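Teleop demos in sim: how slow is too slow?

wadeck_31
Posted Thursday, 9:40 pm

I'm recording demonstrations by remote control in a simulated room. White arm next to a black sofa, small brown animal figure on the seat, and the task is to pick the figure up. I have 495 demos so far and the trained policy still hovers over the figure and dithers. I think I drive the approach too slowly. These are from the set. 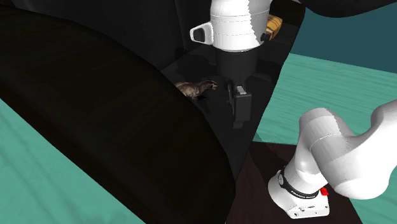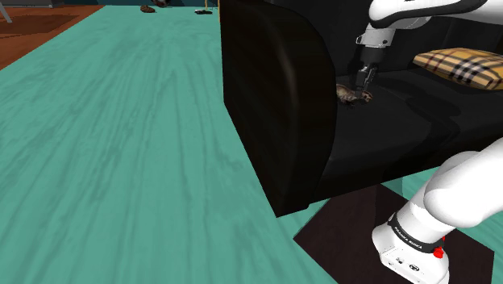 My approach takes me ages because I can't judge height against a dark seat. I was going to carry on to 2000 and hope it sorts itself out.

multwood
Don't. Another 1500 slow ones will teach it to be slow. Throw away any demo where you stop in mid-air and see what you have left.

wadeck_31
That would be most of them.

cleltham_bench
I disagree with multwood. Pauses are easy to trim afterwards: drop the steps where the arm doesn't move and keep the rest. I did that with a set of 800 and didn't have to record anything again.

multwood
Trimming works if you pause because you're thinking. If you pause and then correct sideways, the correction is still in there.

văduva
Add a second view from the side while you drive. You don't have to train on it. My approaches got much quicker once I could see the gap under the fingers.

wadeck_31
Will try the side view first, then trim a copy of the old set and compare the two.

Comments (2)

pelican4: Same trouble here with a dark worktop. I made it lighter while practising and then put it back.

tobermill: Which controller are you using? I gave up on the keyboard after 31 demos.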